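Keeping a Pale Timber Table Looking Good: Your Questions

Last updated August 24, 2021

We love a pale table. Since we started sending out the Flerholm, most of the mail in our inbox has been about looking after the top, and we've had such good questions that it seemed a shame to keep answering them one at a time. If yours isn't covered, write in and we'll add it to the next update in September.

How often should I wipe the table down?

Once a day if you eat at it, and whenever you notice crumbs if you don't. A damp sponge is plenty for everyday use. Wring it until it stops dripping, then wring it once more for luck!

Which way do I wipe?

Along the grain. It's a small habit but it makes a lovely difference on a light-coloured top, where streaks show up more than they would on a dark one. On a table with swirly figure in it, just pick the direction most of the lines are running and follow that. Long strokes, edge to edge, and flip the sponge over halfway.

Which sponge is best?

An ordinary kitchen sponge, soft side down. You can keep the scourer for your roasting pans. We've been using the Keko sponges at our place and they hold up beautifully, but the supermarket ones are fine too. Brand-new coloured sponges can let go of a bit of dye the first time, so give them a good rinse under the tap before they go anywhere near pale timber.

There are greyish marks on my table that won't wipe off. Help!

Don't panic, these are nearly always rub marks, left by something dark being dragged along the surface: a pan base, a rubber foot, the underside of a laptop. Try this order:

1. Damp sponge, soft side, light pressure, with the grain.
2. One drop of dish soap on the sponge, same again.
3. A little bicarb mixed to a runny paste, dabbed on with a fingertip and wiped off straight away.

Stop as soon as the mark lifts. If you're still seeing it after the third step, leave the table overnight and look again in daylight before you do anything stronger. Please don't reach for sandpaper. A few of you have, and we've seen the photos. 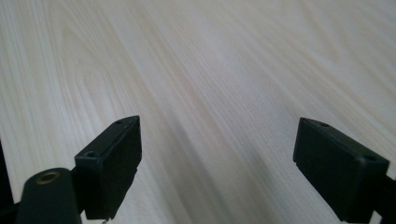
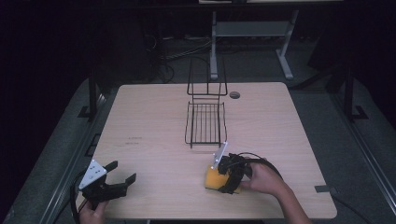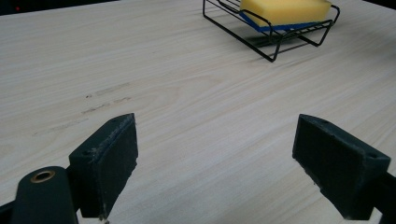
Pale wood grain in all three; the yellow sponge and the black wire dish rack are in the second.

Can I keep a dish rack on the table?

You can, and in a small kitchen it's often the handiest spot going. A wire rack lets the air move underneath, so plates dry quickly, but it also lets every drip through. Slide a tray or a folded tea towel under it while it's loaded. Then lift the rack (lift, don't slide!) once a day and wipe beneath it. We're big fans of open wire racks for this, they weigh next to nothing and you can shift one with a single hand.

Where should the rack go?

Towards the back, if the table is against a wall. You keep the front half free for chopping and homework, and sleeves don't catch on the wire. If your table has a cable hole, leave a gap between it and the rack so water can't run down to your power board.

What about somewhere to put the sponge?

A wire sponge holder is my favourite cheap kitchen buy of the last few years. A sponge left flat on timber will leave a damp patch underneath, and on a pale top that patch can turn into a ring. Up on wires it dries out on all sides and smells a good deal better as well. Check the feet every so often. If they're bare metal, stick on some clear dots.

Is it okay to use spray cleaner?

Spray the cloth, not the table, and skip anything with bleach or ammonia in it. The Jakevance citrus spray is gentle enough for weekly use. Wipe over with plain water afterwards.

Do I need to oil it?

That depends on the finish. Put a drop of water somewhere it won't be noticed. If it sits up in a bead, the top is sealed and oil will only go sticky on you. If it sinks in and darkens the wood, the top would love a coat. Mekonnen table oil comes in a 900 mL tin, and you'll have plenty left over for the chopping boards.

Will the colour change?

Natural timber mellows with sunlight, so yes, expect a pale top to warm up a little. Move your rack and fruit bowl now and then so you don't end up with their outlines!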